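Motex publishes maintenance routine for two-arm shelf cell

Odness, September – Motex has released the routine it uses to look after its two-arm packing cell, which handles boxed kitchen sponges. The routine takes 65 minutes and is run by one technician.
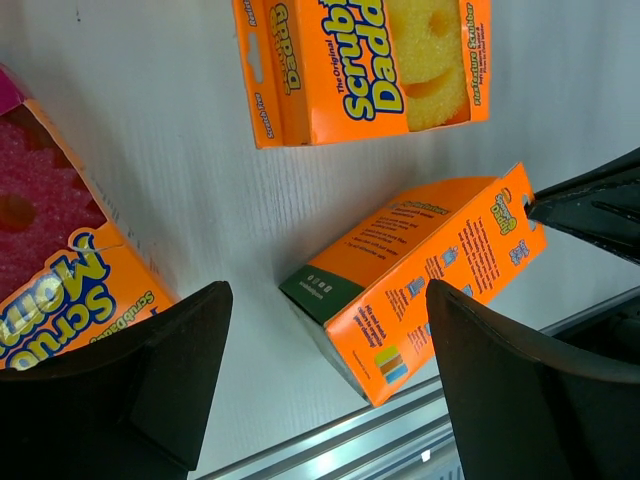 Work starts with the gripper fingers. Each finger is wiped down, checked for play and tightened at the screws. Worn fingers are changed in pairs – never singly – and the opening is set again afterwards.

Cables come next. They must hang clear of the joints through the full reach of both arms, with no rubbing at the base.

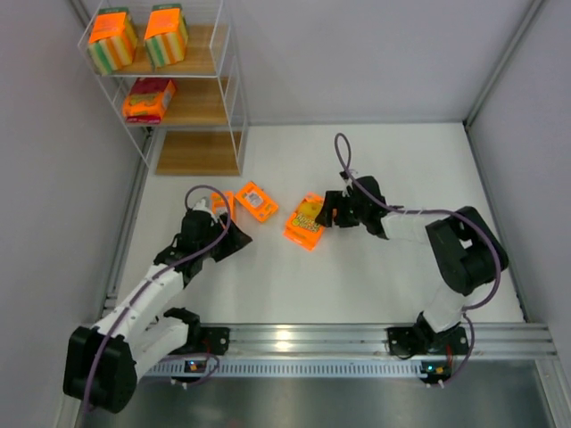
The cell, with both arms on the front rail and shelving at the back.

Rail bolts are checked every 1000 cycles. The wrist cameras are then lined up again, one arm at a time, using boxes laid at mixed angles.
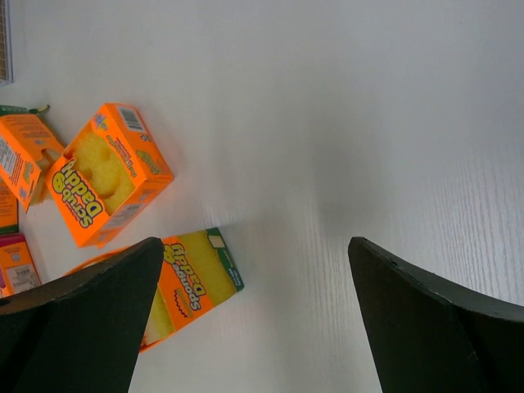 Gopinath Rodrigues asked whether the camera step could be left out when the fingers had not been changed. Motex advises against this, as a small knock to the wrist is enough to shift the view.

The last step is a grip test of seven picks per arm, at low force to spare the cardboard.
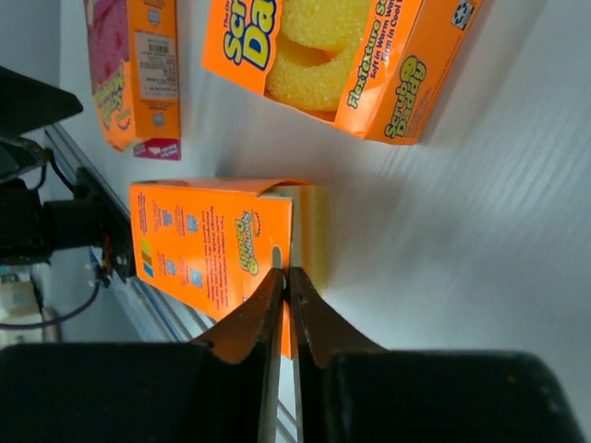

A Scrub Daddy box held between the gripper fingers.

Copies of the routine are available from Raquel Barreto at the Motex office in Odness.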